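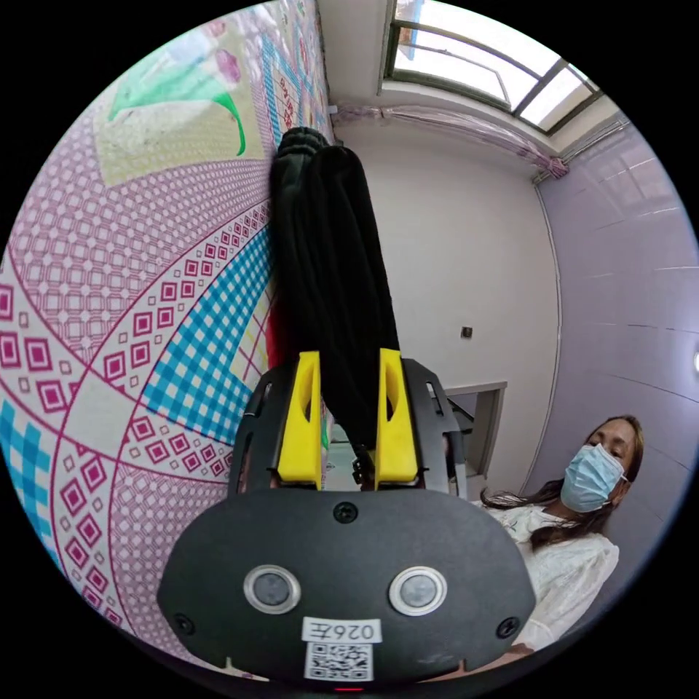
Home Automation Talk > General > Can anything out there do laundry yet

drukent_dan
20 Jan 2021
My wife has asked me, for the third winter running, why a man with 18 smart plugs still folds his own underwear. I had no answer. So what's the state of things? I don't mean washing, I've had a box that washes since before I was married. I mean picking the stuff up, sorting it, folding it, putting it in a drawer. Is there a machine I could buy, or build, or at least point to so she'll drop the subject?

tineke_vr
No.

MFrota
Seconding Tineke, at greater length. I did controls at Mendonça for years and we had arms that would put the same bolt in the same hole until the sun burned out. Hand one of those arms a T-shirt and you'd have thought it was being asked to fold soup. A bolt has one shape. A shirt has a new one every time you let go of it.

holanda36
You're both about ten years behind. Folding has been done in labs. Towels, shirts, all of it.

MFrota
Towels, on a plain table, one at a time, with the video sped up. I have seen the towels, Ismael.

holanda36
So it's slow. My first computer was slow. Start it when you leave for work and who cares if a shirt takes 24 minutes.

tineke_vr
24 minutes times a family of five is a job with overtime.

graca_s
I run the back room at a small alterations shop in Esteo and I'd like to speak up for the boring half of this, which is picking things up. Everybody argues about folding, and my new hires can fold on day one. What takes them a while is dark stuff. Try finding the cuff on something black in a pile of black, or telling one layer from two by feel, without looking, while you talk to a customer. People lay out dark things on a busy print and at least the outline shows up, like that long black piece held up in front of the bedsheet with the magenta tulip on it.

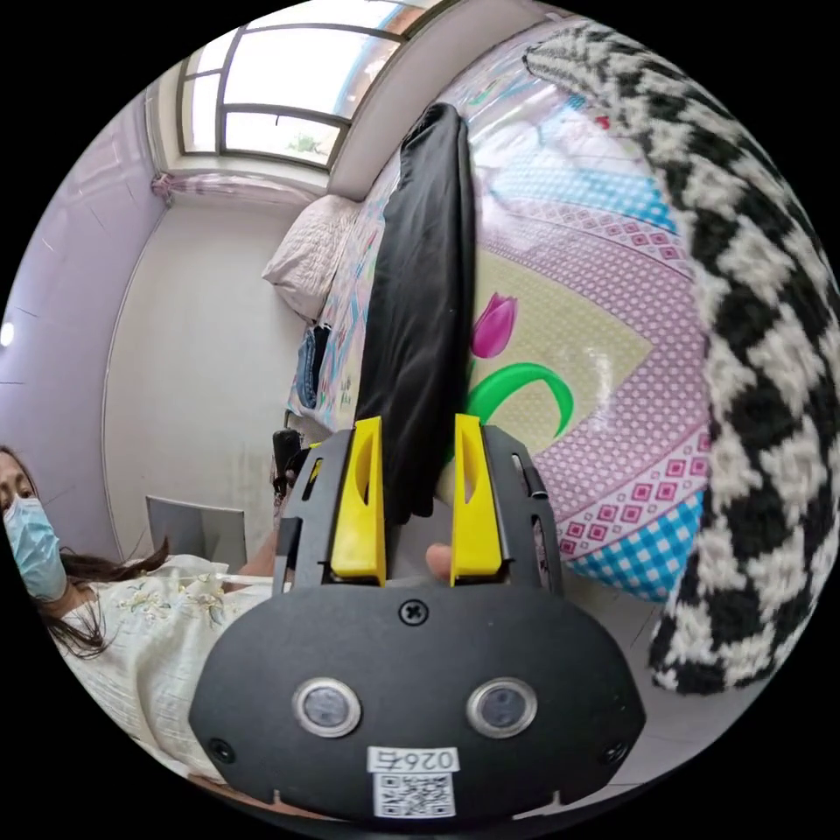

Outline is only the start of it, though. I could tell you where the edges are and still not swear whether I was looking at a sock or just some soft cloth, and I do this for a living. Creases look like seams, seams look like creases. Your machine has to settle that before it even gets around to being bad at folding.

drukent_dan
So you're saying I can't even get the picking-up part.

graca_s
I'm saying two fingers and a good squeeze will hold nearly anything. Knowing where to squeeze is the wage.

holanda36
Which is a data problem. Show it enough clothes and it learns where to squeeze. Same as your new hires.

graca_s
My new hires come with eighteen years of getting dressed.

MFrota
He's half right, and it pains me to type that. Nobody I worked with would have tried to program a sock by hand. You'd want examples, piles of them, from real bedrooms with real bedspreads and the jeans hanging off the side. I just don't think it arrives by July, which is what he told us last year.

holanda36
I said A July.

mallixfan
My Mallix vacuum cost me 3000 and it ate a sock last night. Does that count as picking up?

tineke_vr
Did it put it in the drawer?

mallixfan
It put it in the brush roll.

m_pimentel
Shop floor person here. We have the same fight over rags and gloves. Arm loads the press fine, then somebody leaves a glove on the tray and the whole cell stops and waits for a human, me, to come over and move a glove. I have a degree.

drukent_dan
OK, reporting back. I read her the thread. She says Graça is the only one making sense and that the basket is on the stairs.

holanda36
Ask her about July.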